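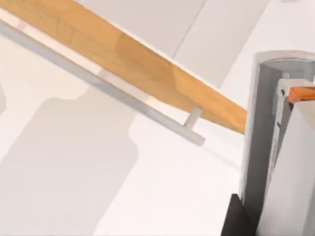

Render: wood board, gray rod running alongside it.

Forum: Home Projects > Storage & Shelving
Thread: Solid board or closet rod for a 4 foot span?

plumbobsy
Posted July 30, 2025
Redoing the hall closet in our place in Purnumley. The old shelf has a sag you could eat soup out of. My plan is a solid board with a rod below it, wall to wall, no middle bracket. My brother-in-law says it needs a middle bracket. I would like him to be wrong. Thoughts?

gravelmouth
He's right. Sorry about your holidays.

tenpennyjo
Depends what goes on it. If it's hats, skip the bracket. If it's a decade of tax returns and a waffle iron, you want one. I ran a board that long with no middle support in June and it's still straight, but all it holds is towels.

gravelmouth
Give it a winter. Coats weigh more than people think, and then somebody puts the board games up there.

oldshim
Wood species matters more than the bracket does. Pine will droop if you look at it sternly. I got a piece of maple from Harkgate and it hasn't moved in 14 years, with luggage on it.

tenpennyjo
Maple from Harkgate also costs as much as the luggage.

oldshim
Buy once.

plumbobsy
I already bought the board. It's pine. Please be gentle.

gravelmouth
Then put a strip of wood along the whole back wall, screwed into every stud, and glue a second strip under the front edge. That does most of what a bracket would do and you keep the rod clear. Hangers won't slide past a middle bracket anyway unless you get the open hook kind.

lintel_at_dusk
Disagree on the front strip. It looks like a mustache. Atley sells the hook kind, 2 to a pack, and I've had mine up for almost 3 years. Paint them the wall color and you stop noticing.

gravelmouth
I like the mustache.

plumbobsy
Back strip it is, plus one of the hook brackets, which I'll be describing to my brother-in-law as decorative. Does the Kassab rod come in steel, or only that hollow stuff?

oldshim
Both. Get the steel.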